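Caderno da bancada – seg., 16 de janeiro

Retomei a questão das doses. A ficha da Vinent manda usar a medida que vem com o recipiente e garante que «uma colher rasa» dá sempre o mesmo peso. Não acredito. Uma colher rasa depende de quem a rasa, e o pó compacta de um dia para o outro. Em setembro já tínhamos tido esta conversa por causa do lote da Kavetau, e ficou tudo na mesma.

Plano para a semana: pesar tudo na balança de cozinha, sem confiar na colher. Quatro doses por recipiente, tara feita antes de cada uma, valor escrito logo na folha. Quem arredondar «a olho» repete.
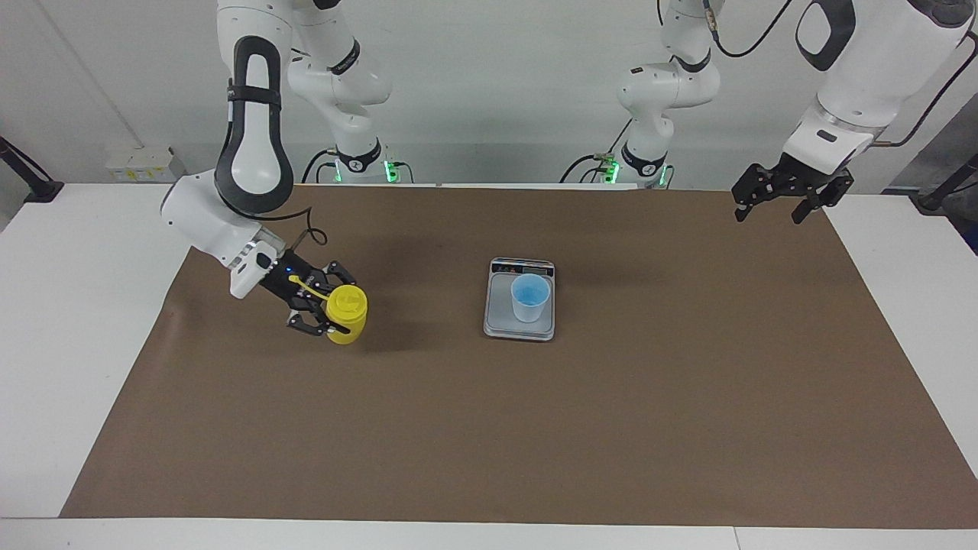

A balança também me deixa dúvidas. É de cozinha, serve para farinha e açúcar, e para 115 g deve chegar. Para 16 g já não sei. Antes de discutir a colher quero passar-lhe o peso padrão ao centro do prato e depois perto dos cantos. Se os valores não baterem, peço emprestada a da Clondcombe e esta volta para a copa.

Outra coisa: a folha antiga traz um total de 1440 g sem dizer se inclui a embalagem. Não vou usar esse número enquanto não aparecer a folha de origem. Alguém o copiou da tabela Blöndal, suspeito eu, e essa tabela é para outro produto.

Por fazer:
– etiqueta com a tara em cada recipiente, tampa incluída
– decidir se a colher fica dentro ou fora na pesagem (eu voto fora)
– pilhas novas para a balança
– perguntar à Vinent como chegaram à tal colher rasa – duvido que respondam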